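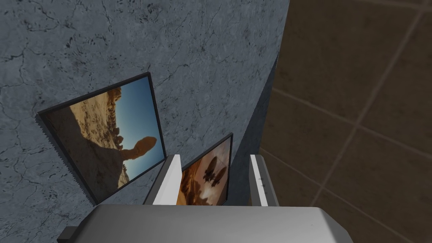
Skaltent Two-Finger Arm for Light Picking
Sold and supported by Utodport

We sell this arm, and we also talk a fair number of shops out of it. Please read the whole page before you ask for a quote.

What it is

A bench-mounted arm with a parallel gripper and two flat fingers. It picks up small, rigid things and puts them down somewhere else. Boxes, trays, bottles with straight sides. It does not like bags, cloth, or anything that changes shape when you squeeze it.

Specifications
Payload: 5 lb, gripper included
Controller: Jostska, supplied with the arm
Power: standard wall outlet
Warranty: 20 months on parts
Training: 8 hours on site, included in the price

What the brochure says

The maker's brochure says the arm "frees your team for higher-value work." We have asked what that work is and have yet to get a straight answer. In the shops we visit, the person who used to load the trays now stands near the arm, clears the jams and refills the infeed. Some of them like it better. Their wrists hurt less. Others say the day got longer, and that they used to be able to talk to the person across the table.

Mostafa Benkirane runs packing for one of our customers and kept a log through July. He wrote down 106 stops. Most were cleared in under a minute, but somebody had to walk over every time, and that walking was in no one's job description. He kept the arm. He also put a second person back on the late shift, and the savings sheet we had given him did not include her.

Simulation is not your floor

Every order comes with a simulated setup, where you can try out reach and finger angles before you drill any holes. It is useful for finding out that the arm can't get where you wanted it. It is much less useful for predicting cycle times. A rendered room has even light and no draft from the loading door, and the cartons never arrive crushed. Take whatever rate the software gives you and ask to see it done with your own parts.

Before you order

Ask the people doing the job now which part of it they would hand over. It may not be the part you had in mind.
Decide who clears jams, and pay them for it.
Find out what happens to the hours you expect to save. If the answer is a layoff, tell your staff before the crate shows up.

Trial units are available through our Abdel Rahman showroom. Bring over a box of your worst parts, dented ones included. Return freight on a trial is on us. Lead time and current pricing on request.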